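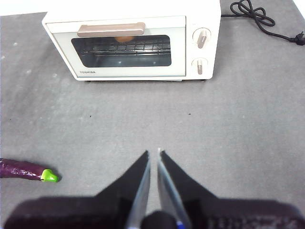

By Naima El Ouafi
Home & Kitchen, January

I asked Wael Ouazzani if a robot could make me toast yet, and he laughed for a good long while.

"Toast is a mean question," he said. "You picked the one with a door."

Wael runs kitchen tests at Clornia, a small outfit that teaches a two-fingered gripper to deal with the stuff on your counter. When I stopped by, the counter was a gray felt-like table with a cream Toshiba toaster oven on it, an eggplant off to one side and the cord trailing away with its plug lying on the table. I loved that little oven right away. Wael has mixed feelings.

"The handle is a bar, so great, two fingers can hook it," he told me. "But then the door swings down and your hand has to swing with it. You and I do that without thinking. The arm pulls straight back and the whole oven comes along for the ride!"

So how often does it get the door open? In his last batch he ran 500 tries on the door alone, and he was happy with how most of them went. Knobs are worse (he made a face when I brought them up). The grip ridge helps, he said, but the gripper has to land right on it and then turn without slipping off.

And the eggplant?

"Picking up an eggplant is easy now — I'd let it do that in front of my mother. It's shiny and it rolls, and that used to kill us. Putting it down where you want it, that's still a coin toss on a bad day."

I wanted a date. When do I get one at home? Wael wouldn't bite, though his coworker Iman Mansour leaned in from the next desk with "20 minutes for one slice, if you're hungry now." She was kidding, mostly. Their best full run, door and rack and knob, took close to that.

"It can do pieces of a chore," Wael said. "Ask me to leave it alone in your kitchen and I'd say no. I'd want to be standing there by the plug."

I went home and made my own toast — two slices, a bit burned.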